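나스츠카(Nastska) 로봇 핸드 시연 참관 후기: 자동차 부품을 집는 용도로 쓸 만한가

2023년 8월 16일

우리 공장은 자동차 내외장 플라스틱 부품을 검사하고 포장한다. 사출기에서 나온 부품을 작업자가 들어 올려 클립이 빠진 곳은 없는지 보고 트레이에 넣는 일이 하루 물량의 대부분이다. 품목이 자주 바뀌어서 전용 그리퍼를 맞추기가 어렵고, 지난번에 산 흡착식은 클립과 리브가 많은 뒷면을 잡지 못해 창고로 들어갔다. 그래서 손가락 달린 핸드를 찾아보던 중에 필베르크(Pilberg)에 있는 피게로아(Figueroa) 시연장의 공개일 안내를 받고 다녀왔다.

구매 전 참관기이므로 장기 사용 평가는 아니다. 현장에서 본 것과 담당 엔지니어에게 들은 것을 나누어 적는다. 가격은 견적을 받아야 알 수 있다고 해서 뺐다.

시연장과 진행 방식

시연장은 카펫 타일이 깔린 사무실형 공간이다. 스테인리스 작업대에 노란 테이프로 작업 구역을 표시해 두었고, 바닥에도 같은 색 테이프로 선이 그어져 있다. 안전 펜스를 두른 생산 현장과는 조건이 다르다. 조명은 밝은 편인데 작업대 상판에 빛이 꽤 번진다. 광택이 있는 상판 위에서 은색 부품을 인식시키는 일은 우리 라인에서도 골치였기 때문에 이 점은 오히려 참고가 됐다.

참관은 한 조에 6명씩 진행했다. 설명이 먼저 있었고 이어서 집기 동작을 보여 준 다음 질문을 받았다. 부품은 시연장에 준비된 것만 썼다. 우리 부품을 가져가도 되느냐고 미리 물었는데, 공개일에는 안 되고 별도로 일정을 잡아야 한다는 답을 들었다. 이 내용은 안내문에 적어 두는 편이 낫겠다.

집기 동작

가장 눈여겨본 것은 길쭉한 회색 플라스틱 부품이다. 손잡이 하우징 같은 형상으로, 뒷면에 클립과 브래킷이 줄지어 있고 얇은 철사 로드가 위쪽을 지나간다. 우리가 다루는 품목과 거의 같은 종류라 반가웠다. 핸드는 부품의 한쪽 끝을 위아래로 감싸 쥐고 작업대 바로 위에서 수평으로 들고 있었다. 끝을 잡으면 반대쪽이 처질 것으로 예상했는데 내가 본 회차에서는 눈에 띄는 처짐이 없었다. 다만 부품 자체가 가볍다. 금속 인서트가 들어간 품목이라면 결과가 다를 수 있다.

속도는 느리다. 우리 작업자가 같은 크기의 부품을 집어 옮기는 시간과 비교하면 차이가 크고, 엔지니어도 공개일에는 속도를 낮춰 운전한다고 했다. 최고 속도로 한 번만 돌려 달라고 부탁했지만 그날은 보지 못했다. 사이클 타임이 중요한 곳이라면 이 부분은 반드시 따로 확인해야 한다.

휠 커버도 준비되어 있었다. 곡선 스포크 사이가 뚫려 있고 테두리에 작은 클립이 둘러 있어서 흡착으로는 잡을 면이 마땅치 않은 부품이다. 손가락을 스포크 사이에 넣어 잡는 방식과 테두리를 잡는 방식 중 어느 쪽이 좋은지 물었더니, 클립에 힘이 걸리지 않는 쪽을 부품마다 따로 가르친다고 했다. 품목이 늘어나면 그만큼 티칭 작업도 늘어난다는 뜻이다. 우리처럼 품목이 102종이면 처음 준비에 드는 인력을 무시할 수 없다. 엔지니어는 비슷한 형상끼리 묶으면 줄어든다고 했으나 얼마나 줄어드는지는 답하지 못했다.

구조와 정비

관절에 나사가 바깥에서 보이는 구조다. 손가락 마디를 개별로 풀 수 있는지 확인했고, 마디 단위 교체가 가능하다는 답을 받았다. 정비하는 입장에서는 장점이다. 반대로 틈이 많은 만큼 사출 버나 먼지가 끼기 쉬워 보인다. 커버 장갑을 씌울 수 있느냐는 질문에는 현재 정식 옵션이 없다고 했다.

손목 주변은 기구물이 빽빽하다. 가는 로드와 링크가 판 위쪽으로 지나가고 그 아래에 브래킷이 들어가 있다. 주름진 벨로즈도 있는데 이런 부품은 소모품으로 봐야 한다. 교체 주기를 물었지만 운전 조건에 따라 다르다는 말만 들었다. 우리는 일 20시간 가동이 기본이라 구체적인 숫자가 필요하다고 전했고, 나중에 자료를 보내 주기로 했다.

링크가 드러난 부분은 손가락이나 옷이 끼일 위험도 있다. 사람과 나란히 세울 계획이라면 접근 제한을 먼저 생각해야 한다.

조작과 소프트웨어

조작은 노트북에서 했다. 화면을 옆에서 잠깐 봤는데 메뉴가 영어로만 되어 있었다. 한글판 계획은 12월에 나온다고 한다. 현장 작업자가 직접 만지게 하려면 그 뒤에 검토하는 편이 맞다. 설명서 인쇄본은 155쪽이고 그림이 많아 읽기는 어렵지 않았다. 오류 코드 표가 맨 뒤에 모여 있는 것도 마음에 든다. 안전 관련 장은 일반적인 주의 문구가 많고 끼임 부위에 대한 그림이 부족하다.

울람베르크(Wullamberg)에 있는 부품 창고에서 교체품을 보낸다고 들었다. 국내 재고는 없다. 고장이 나면 그동안 라인을 수작업으로 돌려야 하니 예비 손가락 세트를 같이 사야 할 것이다.

종합 평가

집는 능력은 기대보다 좋았다. 클립과 브래킷이 많은 부품의 끝을 안정적으로 쥔 것만으로도 흡착식보다 우리 일에 가깝다. 속도와 티칭 부담, 소모품 주기는 확인하지 못했으므로 점수를 보류한다. 품목이 적고 형상이 복잡한 곳이라면 지금 검토해도 괜찮다. 품목이 많고 사이클이 짧은 곳은 자기 부품으로 시험한 다음에 결정하기를 권한다. 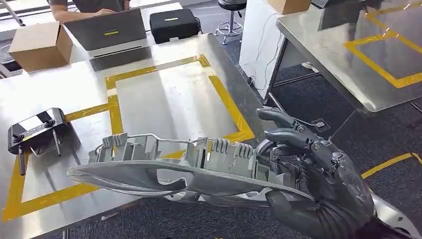
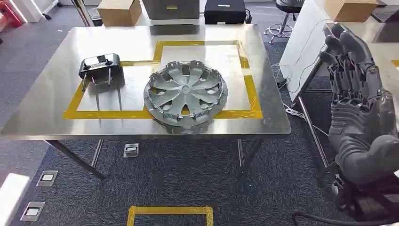
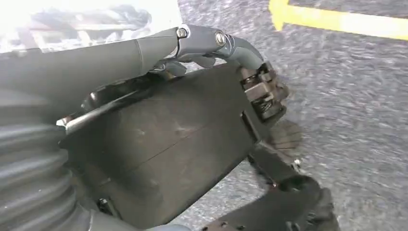 글: 히메나 파레데스(Ximena Paredes)
공정기술 담당, 플라스틱 부품 검사·포장 라인

시험 의뢰에 대해 추가로 적는다. 자사 부품으로 시험하려면 신청서에 부품 중량, 재질, 잡으면 안 되는 면을 표시해서 내야 한다. 도면이 없으면 실물 사진으로 대신할 수 있다고 한다. 우리는 도어 트림 계열과 휠 커버 계열에서 하나씩 골라 신청했고 일정은 아직 받지 못했다. 시험에서는 최고 속도에서의 집기, 클립 손상 여부, 부품이 비스듬히 놓였을 때의 동작을 볼 예정이다. 같은 종류의 부품을 다루는 분 중에 먼저 시험해 본 분이 있으면 댓글로 결과를 알려 주기 바란다.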